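Research > Robotics > Manipulation
Shares 6 | Comments 2

4.2 Tool return task

The second shop-floor chore evaluated at Valstead asks the Kernholm two-arm platform to clear a bench and put each hand tool back on its wall peg. The policy was trained on 682 teleoperated episodes and tested over 100 trials.

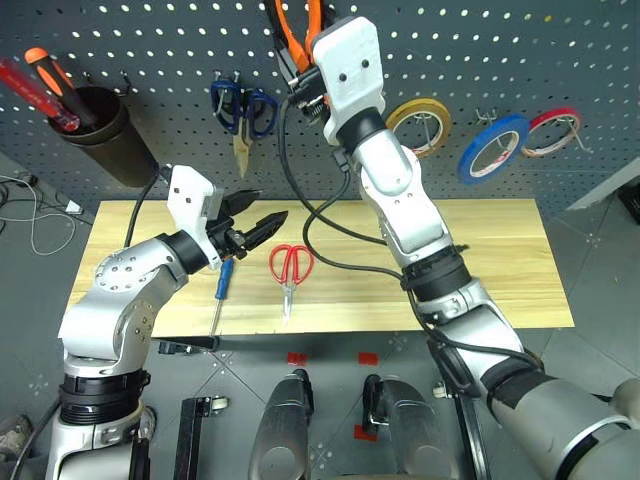 Peg placement remains the weakest step. A person hangs a tool by feel, whereas the policy relies on vision until contact is made. Pliers are the harder case: with the gripper raised against the pegboard and closed on the tool, as in Figure 2, little of the hook stays visible to the head camera. Nieto reported a similar loss of view in the Floromero kitchen trials – there with cup hooks.

Reset order was varied between trials, and tools were laid out by hand before each start.
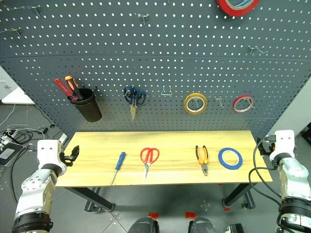 Figure 2. Tool return task, two views of the bench and pegboard.

A trial was scored as failed if any tool was dropped or left on the bench after the time limit. Partial returns received no credit – a stricter rule than the one used in the Esteban benchmark.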